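Stone floors in houses

A stone floor is a floor surface made of cut or split natural stone, or of cast blocks made to look like it, laid over a bed of sand, mortar or concrete. Found in kitchens, halls, porches, cellars. One of the older floor types still being put in new homes.

History

Early stone floors went straight on packed earth. Damp came up through them, so straw or rushes on top. Town houses got them first, farmhouses later. In Stendport the old fish market quarter has floors laid with ship ballast, mixed sizes, no two rows the same. Kirthorpe had its own quarry, a soft cream limestone, worked until the face got too deep to drain. Quarry records list 138 houses supplied. Many of those floors are still down, some under carpet.

Cast pavers came in once cement got cheap. Lighter than stone, thinner, easier to cut. Purists complained. Builders did not.

Laying patterns 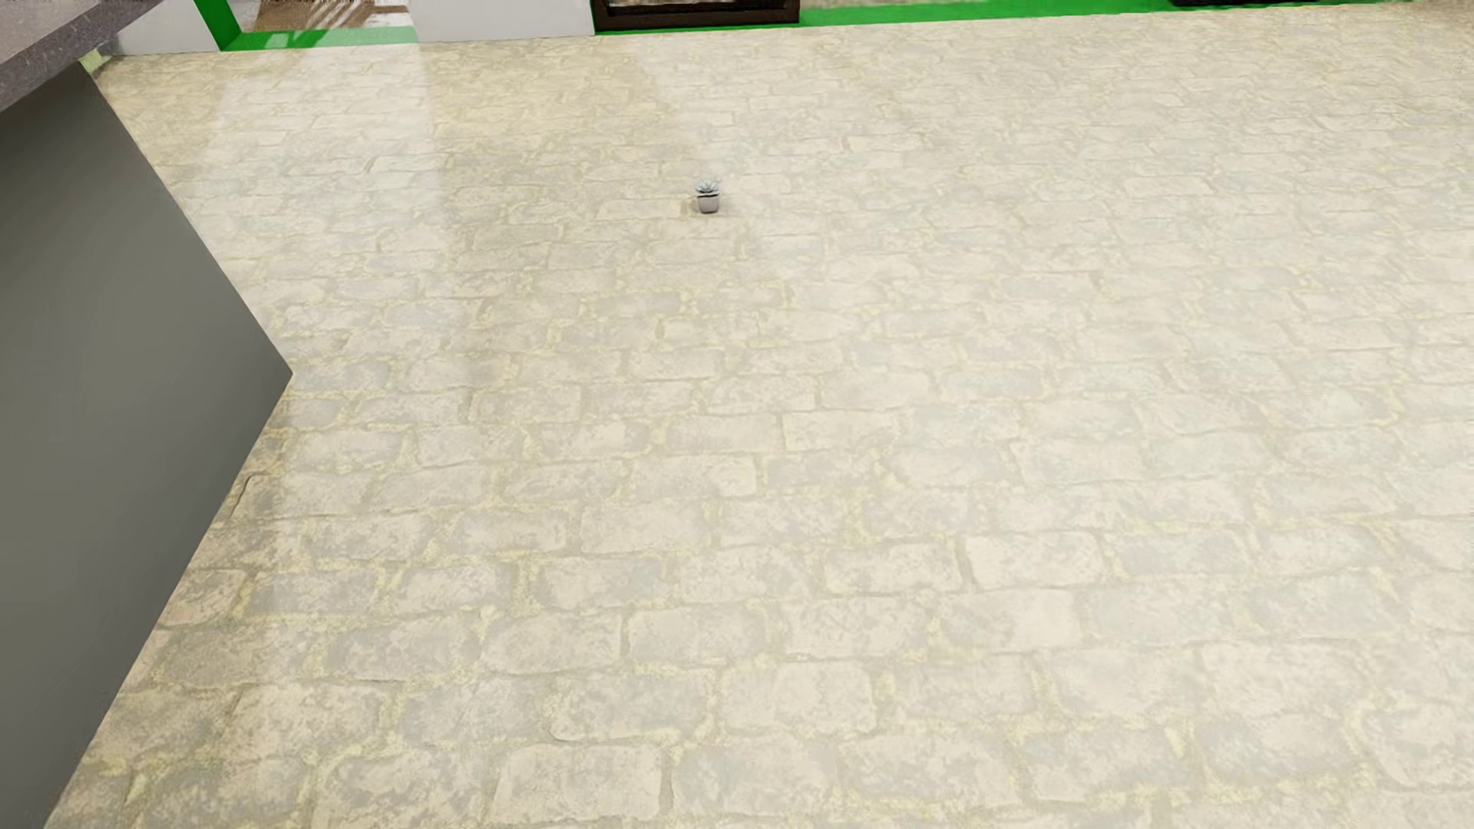
Running bond is the most common pattern for rectangular blocks. Each row is shifted along from the one before, so the joints never line up into one long crack. Easy to lay, little waste. With pale pavers the grout does alot of the work, and a sandy tan going to yellow in the joints keeps cream and beige blocks from washing together. Rounded, uneven corners help too and hide small errors in setting. Gray grout on the same blocks looks colder and shows every crooked line.

Other patterns: herringbone, basket weave, stack bond, random (also called crazy paving). Herringbone is strong under wheels, mostly used outdoors. Stack bond looks neat but shows any slip in the base.

Base and bedding

Old method, sand over earth. Modern method, concrete slab, damp membrane, mortar bed. A 20 mm mortar bed is usual for thin pavers, thicker for split stone because the backs are uneven. Wooden upper floors need checking for load first. Many cant take it without extra joists.

Movement joints at doorways and along long walls. Skipping these is the main cause of lifted rows.

Kitchens

Stone in kitchens goes in and out of style. Points in favor: hard wearing, cool in summer, works well with under-floor heating. Against: cold on bare feet without heating, hard on dropped plates, tiring to stand on. Islands and ranges are normally set on top of the finished floor, though some fitters stop the stone short under cabinets to save material.
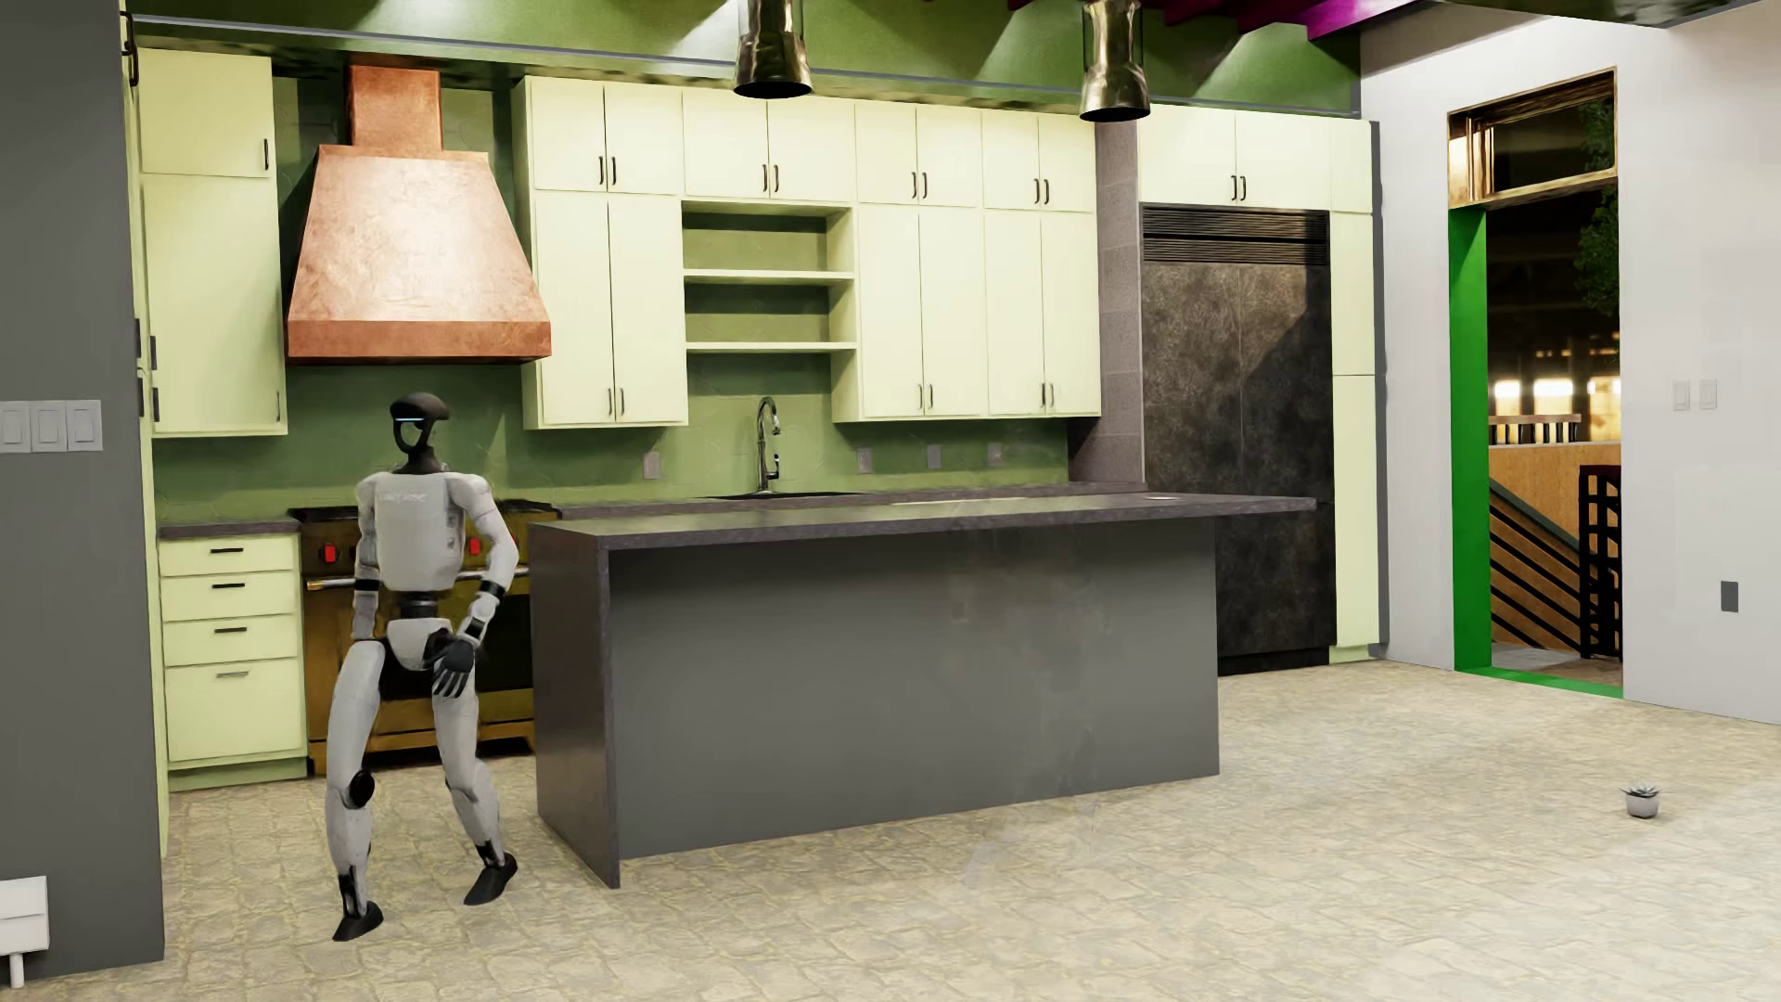 Srivastava disagrees with that last practice, arguing that a floor stopped short under cabinets ties the owner to one layout forever, and that the savings on a normal kitchen are too small to matter. The Pumton guide takes the other side and allows it under fixed units only.

Care

Sweep often, grit is what scratches. Seal before grouting and again after. Plain water and a mild soap, no vinegar on limestone, it etches. Grout discolors first near sinks and doors. Can be raked out and redone without lifting the blocks.

See also

Flagstone
Grout
Kirthorpe limestone
Terrazzo

Page last edited 5/17/26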